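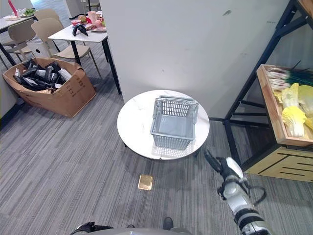

How large a basket do you need for sorting a mixed carton?
One hand basket is enough for a carton you can lift alone. A bigger container encourages you to put off emptying it, and the groups start to mix again.

This page covers the method we use to break down a carton of mixed packets in a practice shop: a round table, one shopping basket, a carton on the floor and a produce stand within reach. The same steps work in a pantry or a stockroom.

1. Set the table

Place a small round table where you can walk up to it from at least two sides. A wall behind it is fine. Keep the carton on the floor, off to one side, with the flaps folded out so they don't catch your sleeve. Do not lift the carton onto the table. A full one takes up the whole top and leaves no space for the basket.

If there is a floor outlet nearby, keep its cover closed and don't stand a table leg on it.

2. Place the basket

Start with the basket empty. Set it a little to one side of the table's center, on the side of your stronger hand. The free part of the top is for reading labels and checking seals.

Raise the handles before you begin if you plan to carry the basket right away. Fold them down if you will be loading from above for more than a few minutes.
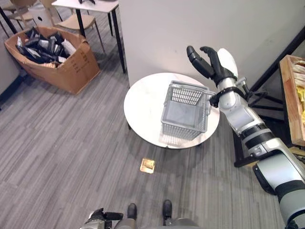
Should the heaviest packets go in first?
Put them in first and lay them flat across the bottom. Light pouches go on top, standing on edge with the labels facing the same way.

3. Pull and sort

Take packets from the top of the pile only. Digging down the side of the carton makes the heap slide and can split a pouch. For each packet:

Read the label.
Check the seal along all edges.
Put it in the basket if it belongs to the current group.
Put it back in the carton, on the far side, if it does not.

Work one group at a time. With a mesh basket, check that no corner of a pouch is poking through an opening. Corners bend there and the print wears off.

Stop loading at the rim. Packets above the rim fall out when the basket tilts.

4. Carry and shelve

Lift with both handles together. Take the basket to the shelf, empty it completely, and bring it back to the same spot on the table. Then start the next group. Keep packaged goods away from the vegetable trays, even for a moment. Small pouches slip between the cabbages and cucumbers and are missed at the next count.

5. Record the group

Write the group name and the packet count on a sheet after each trip. Our last full restock came to 2,699 packets, of which 33 were set aside for bad seals. The largest single group was 640. Counts were entered in Rorkeo, but paper works equally well.

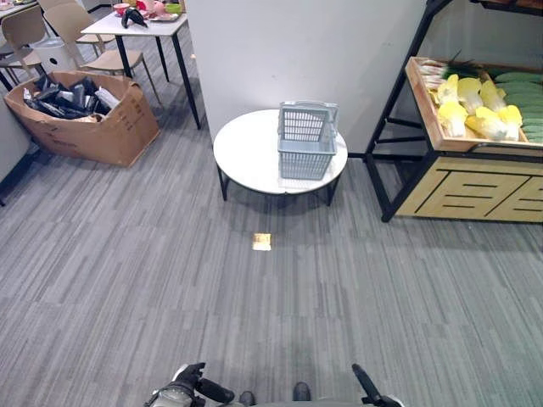

Nazareno Mancuso wrote in to say that he prefers to leave the basket on the floor beside the carton and keep the whole table for reading labels. It saves a reach on every packet, he says, though his back complains by Sunday evening.

A low stool under the basket would solve the second problem. Keep it clear of the walkway, and move it together with the carton when you change sides.

6. Close down

Flatten the carton once it is empty and remove any tape. Wipe the tabletop with a damp cloth, dry it, and return the basket with the handles folded down.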